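Ludow Hand-Held Gripper, Parallel Finger Type

Home > Grippers and hand tools > Hand-held > Ludow

Product code: Ludow 446
Availability: in stock at Dretberg warehouse
Sold by: the piece, or in set of 4

Overview

The Ludow is a hand-held gripper with two parallel fingers. The operator carries it by hand, closes the fingers on an object, and the camera on the tool records the work from the same side as a robot wrist would see it. The same finger set can later be mounted on an arm, so what you learn with the hand tool is useful also for the machine.

We have sold three generations of hand-held grippers, and the questions from customers are mostly the same. Will it hold soft things? Can one person use it a full morning? Do the fingers match the ones on my robot? We try to answer these below, with the results from our own trials of the Ludow against the Cunitex hand unit and the older Aasen model.

What is in the box

Gripper body with open side frame
One pair of yellow flat fingers, mounted
One pair of spare fingers
Hex key for the finger screws
Carrying bag
Printed setup sheet

The camera and the recording unit are ordered separately. Please see the page Accessories.

How we compared the three grippers

The trial was done in October by Liv Engebretsen and two operators from our Dretberg office. We did not want to use only blocks and cups, because all three grippers pick up blocks and cups well. So most of the work was with cloth: trousers, sweaters, towels, pillow covers, thin curtains. Each gripper was used with the same camera settings and the same operators, and they changed tools after every break.

The task list had 17 items. Examples are: take a garment from a pile, turn a sleeve to the right side, pull a sheet corner flat, lift denim by the waistband, hand over a towel to a second gripper. An item was passed when both operators could do it 5 times one after the other without dropping.

Results

Ludow: passed 16 of 17. The failed item was picking up one layer of very thin curtain from a table.
Cunitex: passed 14 of 17. Strong grip, but the narrow finger tips slide on smooth cotton.
Aasen: passed 11 of 17. Good for hard objects. For cloth the opening is small and the operator must push into the pile.

We also want to say where the Ludow is weaker. It is a larger tool than the Aasen, and between shelves or inside a drawer you will notice it. The Cunitex has a softer trigger, and operators with small hands preferred it for the second half of the day. If your work is mostly small hard parts, the Aasen is still a good choice and it costs less.

Fingers

The fingers are flat on the inside and have a long oval opening near the tip. On thick material such as denim, the cloth presses a little into the opening and this helps the hold. On thin material it makes no difference that we could measure. The bright color is chosen so that the fingers are easy to separate from the background in the recording, also when the background has a busy pattern. In the trial we had some problems with yellow towels, as you may expect. Gray fingers can be ordered for this case.

Worn fingers should be changed in pairs. Loosen the screws, pull the finger straight forward, and do not twist. After the change, close the gripper fully once before you start a new recording.

Camera position

The camera looks from behind and over the housing toward the finger tips. With a wide lens you get the fingers and also a large part of the room, so the software can follow the motion of the tool from windows, furniture and printed fabrics. White walls and empty tables give it less to follow. With the Aasen the camera sits lower, and the fingers cover more of the object when you come close.

Marking and identification

When you work with several units, give every gripper its own label. The name of the unit should be in the recording from the first second, so that calibration files are not mixed. We mixed two of them ourselves in the first morning of the trial and had to repeat the work.
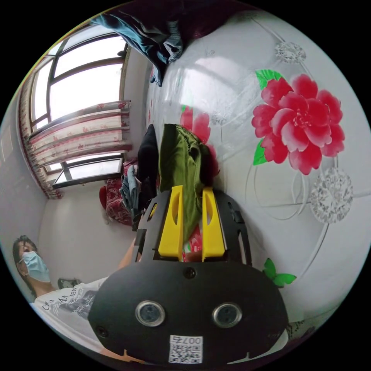 Elaheh Naseri wrote to us that she would put the opening width higher than everything else on this page. Her group changed from Aasen to Ludow for laundry sorting, and the drops became fewer at once, but the operators needed a few days before they stopped pushing too deep into the pile. She also asks for a lighter trigger spring.

We can confirm that a lighter spring is in preparation. It will fit all Ludow bodies already sold, and you can change it with the hex key from the box.

Care

Wipe the fingers and the housing with a dry cloth. Do not use alcohol on the sensor windows. Remove lint from the finger slides after work with towels or wool.

Ordering

Prices are given on request. A trial loan of one Ludow and one Cunitex is possible for customers who want to compare on their own objects. Write "Ludow loan" in the contact form and tell us which robot fingers you use today.

Related products: Cunitex hand unit, Aasen hand-held gripper, gray finger pair, spare screws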